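Multel Home Manipulation Group
Minutes, fault review meeting, Aug 24, 2019
Chair: Halima Danladi
Also present: simulation, controls and test staff. Vachon joined by phone for items 2 and 3.

1. Previous minutes
Accepted with one change. The July entry on gripper calibration should refer to the Condis planner, not the Ollier driver.

2. Fault 713, protective stop in the kitchen counter task
The task is run in simulation with the two-arm model. The left arm is to approach the white bowl, close on the rim and lift. In run 89 the controller issued a protective stop during the approach. The log shows a contact force above the limit at the left wrist, followed by a planner timeout. The right arm had no motion command at the time of the stop.

Controls reported that the planner was still using the collision map from the start of the run. The map had not been refreshed after the base moved. The forearm path was therefore checked against old positions for the items on the counter, including the large dark brown item that the arm has to cross.

Views of the counter task were reviewed.

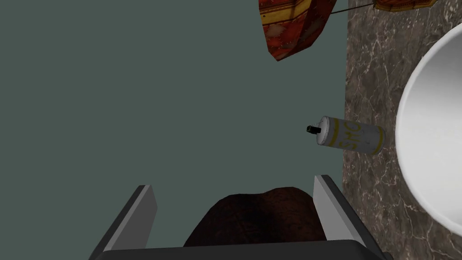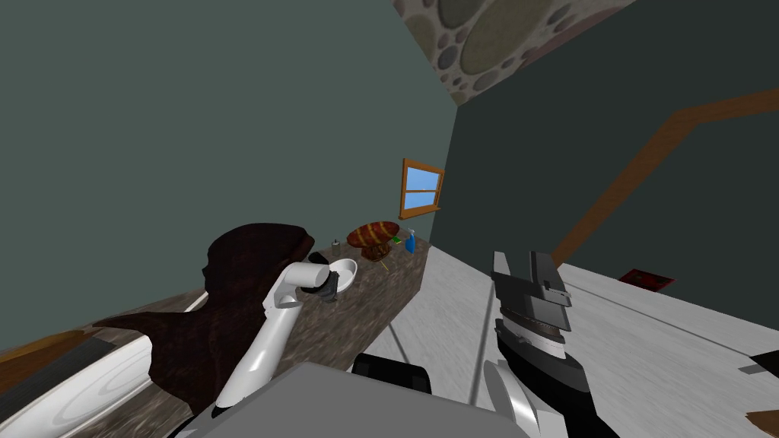
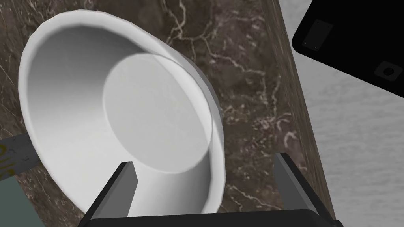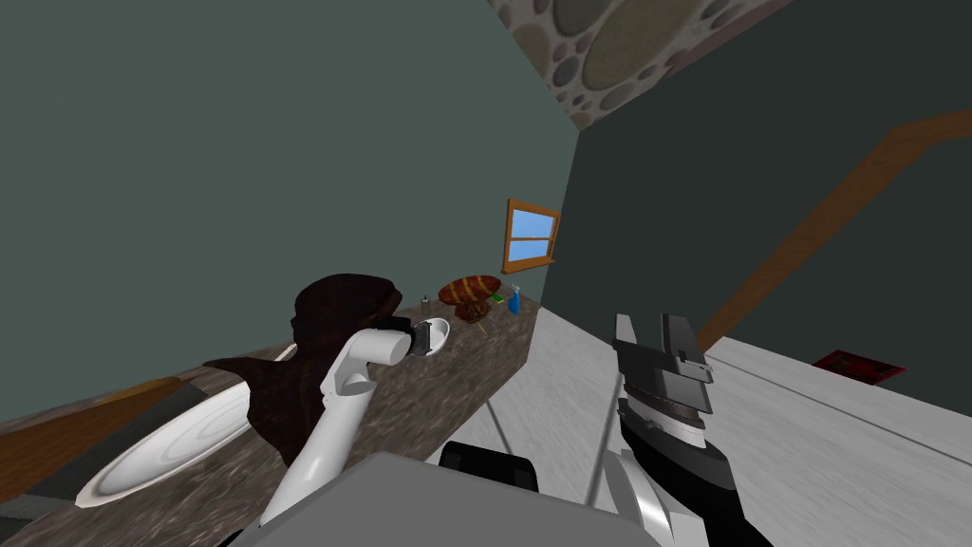 Fig. 1 to 4. Counter task, simulated kitchen. Fig. 1 and 3: gripper views. Fig. 2 and 4: views with both arms, left arm at the bowl.

Discussion: Test asked whether the brown item should be removed from the layout. The chair said no. A layout with clear space around the bowl would hide the fault. Vachon asked that the item's collision shape be checked against its visible shape, as the two are stored in separate files. Agreed.

The wrist force limit was also discussed. Raising it was proposed and rejected. The limit stays as set until the map fault is closed.

3. Recovery after the stop
After the stop, the operator cleared the fault and the arm resumed its old path without asking for a new plan. This was rated as the more serious of the 2 findings. On hardware the same sequence could move the arm while a person is within reach. The resume command is to be disabled in all builds after 122 until a new plan is required on every restart. The Ollier driver accepts a restart from either the console or the pendant, and both routes must be covered.

No hardware runs of the counter task until this item is closed.

4. Actions
Controls: force a map refresh after any base motion. Repeat run 89 with the same seed.
Simulation: compare collision and visible shapes for every item on the counter. Report mismatches to Vachon.
Test: write a restart test covering console and pendant.
H. Danladi: notify Condis of the timeout and send them the planner log.

5. Other business
Log storage on the test server is nearly full. Logs for open faults are not to be deleted. Test will move the closed ones.

Next meeting to be set when the repeat run is complete.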